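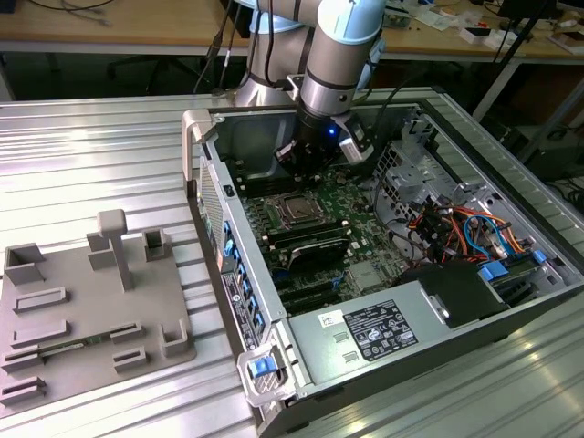

The planner is fine, your collision scene is lying to it – that was the one reply I got on the Dridar chat before the thread scrolled away. Could be right. Could also be a brush-off. Posting the whole thing.

4 min read
Print this page
E-mail this page

Arm stalls halfway into PC case, planner says start state in collision

posted by slotfinder, January 25, 2018

Task is picking boards out of a printed fixture and putting them in the memory slots of a desktop tower laid on its side. Dridar for planning, Plendia for the camera side, joint commands go out at 500 Hz.

Approach above the case works every time. Then the gripper goes down toward the motherboard, gets to where it's level with the drive cage, and stops. Log says start state in collision, link = gripper, object = case. Nothing is touching. I can see daylight.

Things I tried:

smaller padding on the gripper – helps a bit, then same error lower down
bigger padding on the case. dumb, made it worse
turning off collision with the case completely. Works great, also scared me half to death, turned it back on
restarting everything

Case mesh is the one from the vendor with the lid removed. Same job in Funside (the simulator) ran over 528 times with no stall. So why only on the real one?? Case gets swapped for another of the same model now and then if that matters.

Any ideas welcome, demo is in June but I'd like to sleep before that.

boltcount

Two things and I'd bet on both.

First, your mesh. A lot of tools quietly turn a mesh into its convex hull when they load it. Hull of an open box is a solid box. Planner thinks you're driving into a brick. Turn on the collision view (not the visual view, they look the same until they dont) and check whether the inside is filled. If it is, throw the mesh away and build the case from plain boxes. Floor, walls, one for the drive cage, one for the power supply, one fat one over the cables. Takes an afternoon. Leave the motherboard as a thin slab at the height of the tallest thing on it that you don't want to hit.

But a full hull would stop you at the rim and you get further down, so maybe yours is split into chunks and one of them is too big. Same fix.

Second, the pose. In Funside the case is exactly where the file says. On the bench it's wherever somebody set it down. If Plendia is finding it from the outer edges only, a small tilt error at the rim is a lot at the far corner. We had 9 mm at one end and almost zero at the other. Register on something inside, near where you work. Board edge or the slots themselves.

Also the last bit of travel shouldn't be planned at all imo. Plan to a point above the slot, then straight line down under force control, with a hard limit on force and distance. Allow contact between the held board and the slot only, for that move only, then take it back out.

wristcam_only

just raise the tolerance

Xie has a setting for it, start state tolerance or something like that. fixed mine

boltcount

Please don't do that one inside a case full of cables. It hides the error, and the next case sits a little different and then you find out with the gripper.

torque_and_tea

Agree with the boxes. One more to check – timestamps. If the camera pose comes in 40 ms late and the camera rides on the wrist, the case "moves" whenever the arm moves. Stop, wait, take the image, then update the scene. Then freeze it, no updates at all while you're in the case. Ours kept re-adding the case mid descent and it looked exactly like your log.

And when you pick up the board, attach it to the gripper in the scene, and detach it after. Forgot that once. Board stayed behind as a ghost in the slot and every plan after it failed.

slotfinder

Collision view was it, or most of it. Drive cage chunk was one big hull reaching nearly to the socket. Rebuilt with boxes, goes all the way down now. Last few mm still off to one side on the second case so doing the registration thing next. Have not touched the tolerence.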